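Drundcombe tabletop trials

The Drundcombe tabletop trials are a series of comparative tests of robot grippers, carried out at a workshop in Cevville. They were set up by the engineer Bhupendra Rajput to find out how far the choice of gripper, as opposed to the arm or the controlling software, affects the handling of ordinary kitchen goods. The first results were issued on 27 March 2018.

Background

Rajput had earlier worked on Drindis, a controller for small arms used in packing. Drindis had been tested almost wholly on boxes and blocks, and its users complained that the scores said little about rounded or thin-walled items. The Drundcombe layout was drawn up in answer to this. It uses a white table, a fixed arm and a set of household and play-kitchen objects.
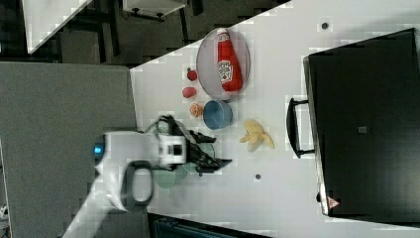
Robot arm reaching over the table, with a ketchup bottle lying on a plate and a blue bowl nearby.

Objects

The full set has 30 objects, of which only part is laid out for any one trial. They are grouped by the kind of grasp they call for. Plates and bowls are normally taken by the rim, which asks for thin fingertips and good control of height. Bottles are laid on their sides and gripped across the body. Small fruits are the hardest group for wide grippers, as the fingers tend to meet the table before they close on the object.

Some layouts place one object on top of another. A bottle on a plate, for instance, must be lifted without dragging the plate along with it. A trial in which the lower object shifts by more than 8 millimetres is marked as a partial success.

Method

Each trial begins with the arm clear of the objects. The operator names a target and a place to put it, and the arm is given one attempt. A second attempt may be made but is scored separately. Camera views are kept with the score sheet, so that disputed trials can be looked at again. 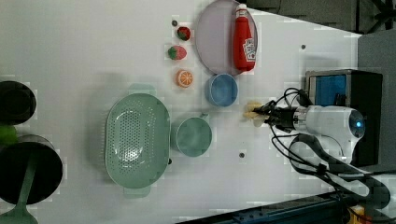
Finger shape is changed between rounds while the arm and controller stay the same. Swapping all three at once had been common in earlier work at Cevville, and made the results hard to compare. The fingers are fitted by hand, and the grip force is set again after every change.

Results

The first round covered 874 trials. Narrow fingers did better on rims and small fruits, while broad padded ones did better on bottles. Mugs gave mixed results - much depended on which way the handle faced. In 152 trials the object was lifted but dropped before it reached its place, and these were counted as failures.

A further round in May added the Khalaf finger, a longer design with a slight inward curve. It reached into bowls more easily but bent under heavier loads, and was later shortened.

Criticism

Users of the layout have noted that play food is lighter and firmer than the real thing, so that scores for fruit may be too high. Rajput accepted the point but kept the objects, as real fruit could not be matched from one round to the next.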